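Let the Kids Pick Boring Projects

I've been helping out with the after-school robotics club at Pilstead for a while now, and every March we have the same argument about what the final project should be.
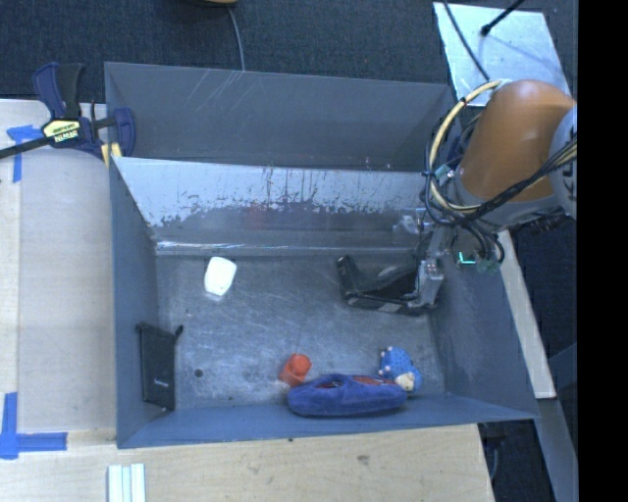

My side of the argument is simple. Give them picking. Reach into a bin, grab a thing, lift it out, put it somewhere else, do it again. That's the whole project! Parents hear this and their faces drop a little, because they were hoping for something with wheels that plays soccer. I get it. I like the soccer ones too (I have cheered embarrassingly loud at the Sinville tournament, ask anyone). But I've come around to thinking that picking teaches more, and I'll try to say why.

With a racing or soccer robot, you can get by on a lucky afternoon. One good run and everybody goes home happy. Picking doesn't let you do that. Our rule last year was 200 tries with the same code before you're allowed to say it works, and wow, did that change the mood in the room. One team was sure they were done after 20. Then a plush toy slid into a corner and they spent the next two weeks thinking about corners. They came back with a notebook full of sketches, and I'd put that notebook up against any trophy we own.

Kirsty McPhee, who runs the club with me, thinks I'm too stubborn about this. Her point is that kids quit when things are dull, and a kid who quits learns nothing. Fair enough. We did lose two students that spring, and I still wonder if a flashier project would have kept them. So we've met in the middle – a few weeks of silly stuff first, build whatever you like, and then the bin.

What I won't budge on is the objects. Soft things, cups, flat things that lean on the wall and are a pain to get hold of. Some clubs hand out a set of matching foam cubes and I think that's a shame. A cube is nice to you. A stuffed animal makes you ask what "holding it" even means, and that's a great conversation to have with a 13-year-old.

And please, leave the bin scratched up. A parent offered to buy us a nice new one and I said thank you, but could we have clamps and more tape? We go through so much tape.

Sign-up for the new year is open, and there are still spots in the younger group. Kirsty has the forms. If your kid asks what we're building, you can tell them the first few weeks are up to them – and after that, bring an old toy you don't mind seeing dropped.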